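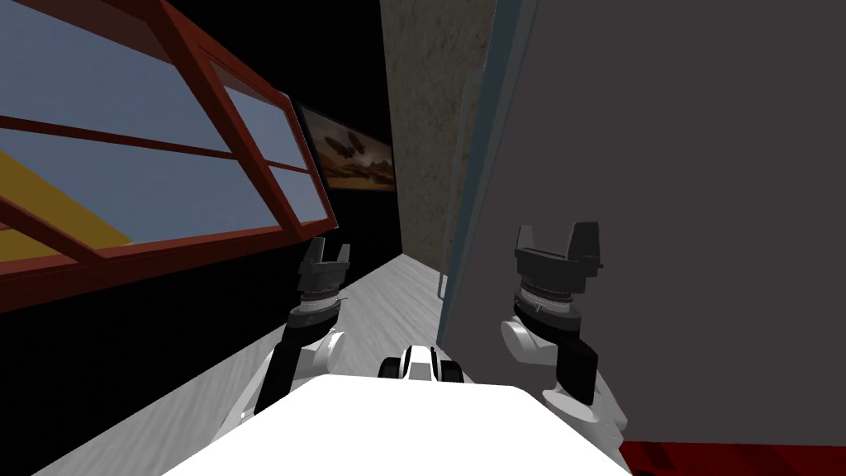

Lieferzeit beim Kompakt-SUV, wer wartet auch?

tmenon_40
Hallo zusammen, ich habe im März beim Autohaus Esach einen kleinen Crossover bestellt, Benziner mit Automatik. Zugesagt waren 5 Monate. Inzwischen heißt es, der Liefertermin sei unverbindlich, man melde sich. Hat jemand von euch sein Auto schon bekommen?
Gruß, Tharun Menon

Kurvenfahrer
Meiner kam vor 2 Wochen, allerdings Handschalter und ohne Anhängerkupplung. Der Verkäufer meinte, die Automatik hängt hinterher. Schau mal in die AGB, da steht meistens, ab wann du den Händler mahnen kannst.

n_abouzeid
Bei mir war es auch Automatik, bestellt bei Brerkano. Ich habe schriftlich eine Frist gesetzt und danach ging es recht schnell. Am Telefon wurde ich vorher immer nur vertröstet.

Kurvenfahrer
Ob das an der Frist lag, würde ich bezweifeln. Der Händler kann im Werk nichts beschleunigen. Wahrscheinlich war das Auto da schon unterwegs.

n_abouzeid
Kann sein. Geschadet hat es nicht, und ohne Schreiben kommst du später nicht aus dem Vertrag raus.

Diesel_Udo
Ich würde gar nicht mehr bestellen. Vorführwagen nehmen, fertig. Bei Thoroddsen standen letzte Woche mehr als 30 Stück auf dem Hof, auch Automatik.

tmenon_40
Vorführer hatte ich überlegt, aber ich brauche die umklappbare Beifahrerlehne und die gibt es nur in der höheren Ausstattung. Die stand nirgends auf dem Hof.

Diesel_Udo
Dann musst du halt warten. Farbe ist auch egal, wenn man fährt.

Kurvenfahrer
Farbe war nicht seine Frage. @tmenon: Frag nach der Fahrgestellnummer. Wenn der Händler die schon hat, ist der Wagen zumindest eingeplant.

tmenon_40
Danke, Nummer habe ich angefragt. Frist setze ich parallel auch, per Einschreiben. Ich melde mich, wenn etwas kommt.

Ähnliche Themen
Klappern an der Heckklappe bei Kälte
Winterreifen 16 oder 17 Zoll?
Inzahlungnahme bei Butlow, Erfahrungen
Start-Stopp dauerhaft abschalten
Verbrauch Automatik auf der Autobahn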